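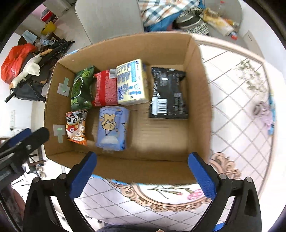
The pantry box is an old household custom of the Avholm valley, where families put by a small store of snacks and everyday goods ahead of the long winter. It began in the hill village of Kanden, where the shop closed for 18 weeks each year, and it spread from there to nearly every kitchen in the district. An open cardboard box does the job perfectly well, with a bag of something to nibble and a pack of tissues set side by side, and most households like to keep theirs going until the roads clear in March.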